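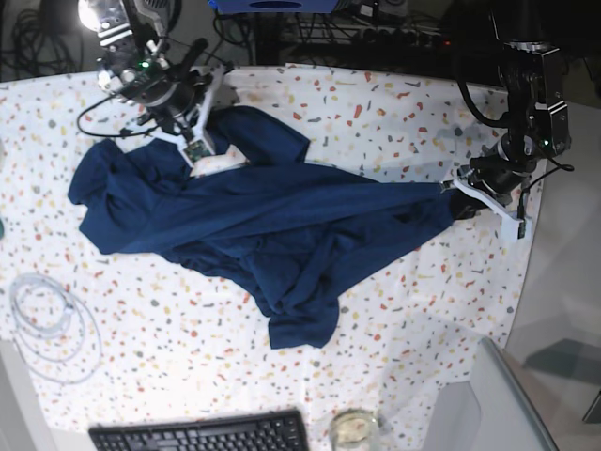 Borghild Magnusson wrote in to tell me I've been folding jumpers wrong for years, and that the sleeves should go in last, after the body has been halved. I'd said the opposite in the September newsletter (sleeves first, always sleeves first!) and she was very polite about it, but firm. She says she learnt her way in a knitwear shop in Truvville, where the shelves were so narrow that anything with a fat middle fell off them.

Well, I've had a go. I did four of my own jumpers her way and four my way and put them in the same drawer, and I have to admit hers came out flatter. Mine have that thick ridge down the back where both sleeves lie on top of each other. The trouble with hers is that you've got two loose sleeves flapping about while you do the body, and on a heavy navy knit you lose track of which bit is which. Dark wool is awful for that. You pick up what you think is a cuff and it's the hem, and then the whole thing is in a heap again and you're hunting for the neck.

What helped me was finding the collar first and leaving it alone. Then I get hold of both ends and pull until the thing is a sort of long band, give it a shake, and lay it down on the table. A big table is so much better than a bed for this – the duvet grabs at wool and you never get it flat. I use the kitchen table with a cloth on, and I like one with a light background and plenty of little coloured specks, as it hides the tea stains and you can still see every edge of a dark jumper against it.

A few of you asked about hanging. Please don't, not with the heavy ones! I hung a lovely thick Eide pullover for one winter and it grew until I could have worn it as a dress. If you're short of drawers, roll them and stand them up in a box. I've got 13 in a Plidura crate under the stairs and it still shuts.

Borghild also wants to know if anyone has a way with hoods, and I'm passing that on as I've got nothing. At the moment I fold the hood down over the front and hope for the best. My sister turns hers inside out and stuffs the rest of the top into it, and they look like cabbages.

Send your hood methods to the usual address, or leave a note in the box at the Divitz wool shop, where I pick up the post every 2 weeks. I'll try them all on my grey zip-up and print the best ones next time, along with the moth question, which I haven't forgotten.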